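Part 3: Clamping the lamp to your desk and setting the arm

By now you've got the Kindum desk bolted together and standing where you want it, so this part is the fun one. I've put up four of these lamps, one of them twice (I'll get to that), and the whole job fits into a coffee break.

You'll need the lamp arm, the desk clamp, the lamp head and the scrap of felt from the small parts bag. No tools, just hands.

1. Pick your spot along the back edge of the desk. I'm right-handed and I like the lamp on my left, but try it both ways with a pencil in your hand before you decide.

2. Fold the felt over the edge and slide the clamp on top of it. The tabletop is softwood and it dents if you so much as look at it! My first one, in the Birutitz house, still has a neat round dimple from November.

3. Tighten the clamp by hand until it stops sliding, then give it one more half turn.

Caution: Don't use pliers on the clamp screw. You'll crush the wood long before you get a better grip.

4. Drop the arm into the clamp and unfold it slowly, with one hand on each segment. Loosen the knob at the middle joint first, set the angle, then tighten it again. Finger-tight is plenty.

5. Check the cable. It should hang beside the arm with a bit of slack at the middle joint, so you can move the lamp up and down without tugging on anything.
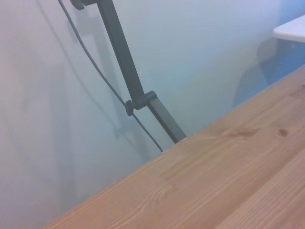 Fig. 3. Arm raised at the back edge of the desk, with the cable following it on the left.

6. Fit the head and plug it in. Swing the arm through its full range a few times and watch the cable while you do it – if it goes tight anywhere, feed a little more through.

Note: My arm sinks by itself after more than 100 adjustments or so. A quarter turn on the middle knob fixes it every time. If yours drops right away, go back to step 4.

Note: Leave 10 inches between the lamp head and the wall, or you'll get a hot bright circle on the paint and not much light on your work.

Cleaning the wood around the clamp: a barely damp cloth, along the grain, then a dry one. Knots can feel a touch rougher than the rest and that's fine, please don't sand them. I use Carroll wax twice a year, a thin coat, and I take the clamp off first so the felt doesn't soak it up.

If you lose the felt, the replacement is Salik part 457, but a piece cut from an old hat works too. Mine is green and I'm rather fond of it.

Next up is Part 4, the drawer runners.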